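Bedroom jobs with a hand-held gripper: the rules we stick to

Updated 2025-01-03. Quick page, typed between loads, sorry for the mess.

Most of this is for people collecting household demos at home, beds and clothes mainly. Some of it is plain good laundry sense. Urszula Witkowska wrote the first set of rules, I've cut them down and added what went wrong in January.

Before you pick up the gripper

Hands clean and dry. No lotion. Lotion gets on the pads and then everything slides.

Wipe the fingertip pads. Damp cloth, no spray. Lint builds up fast if you're doing fleece or plush. Every 40 grabs is plenty, every 70 if it's only cotton.

Open and close it a few times with nothing in it. Listen. A click that wasn't there yesterday = stop and check the pins.

Long hair tied back, sleeves up, dangly stuff off. The linkage will pinch. It doesn't hurt much but you'll drop the thing.

Phones, mail, pill bottles, anything with a name on it: out of the room. Same for family pictures. Do this first, not after.

Setting up the bed

Leave it lived in. A hotel bed teaches nothing. Mix of folded and bunched is good.

Dark on light or light on dark for the first session. Black on a black comforter is for later, when you've got the hang of it.

Hard or sharp things don't go under fabric, ever. House rule. Pins, scissors, needles go in a lidded box in another room.

Pets out. Kids out. Shut the door.

Lamp on, curtains closed. Sun moving across the bed halfway thru is a pain.

Grabbing cloth

Go for an edge or a raised fold. Flat middle is the worst place, the fingers just skate.

Come in slow and low. Fingers open wider than you think you need.

Touch, pause, close. Count one in your head at the pause.

Thick blanket underneath? Check you've only got the top layer before you lift. Plush is bad for this, it bunches up into the gap and you take the blanket along.

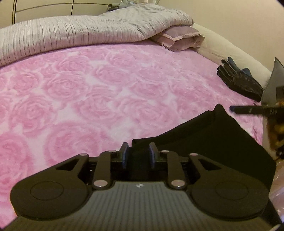

Lift straight up a few inches, then move sideways. Dragging pulls the bedding crooked and you have to reset.

Don't squeeze to the max. Knits stretch. Over 135 sessions in our shared log and the most common note is still "too tight".

Dropped it? Leave it where it lands and go again from there. Don't reach in with your free hand. Second most common note.

Gloves and socks: one at a time, by the cuff. Pairs come apart and then one is on the floor.

Straps and zippers, do them up first. A loose zipper pull caught in the linkage cost Wojciech Chmielewska a whole evening and one pin.

Stopping rules

Stop if someone walks in. Stop if the grip feels diferent. Stop if your wrist aches, not five minutes after.

Take a break every 40 minutes. Set a timer, you won't notice otherwise.

A bad run gets marked bad. Don't delete it and don't pretend. Write why in a few words: "slipped", "two layers", "dog".

Afterward

Wipe pads again. Pick threads out of the pivots with tweezers, no oil.

Store it with the fingers open. Closed all week leaves a dent in the rubber.

Wash whatever got handled a lot, it picks up grime off the pads. Cold, inside out if it's black.

Log it the same day. Room, fabric, how many tries, anything odd. Tomorrow you wont remember.

More to add on towels when I get to it.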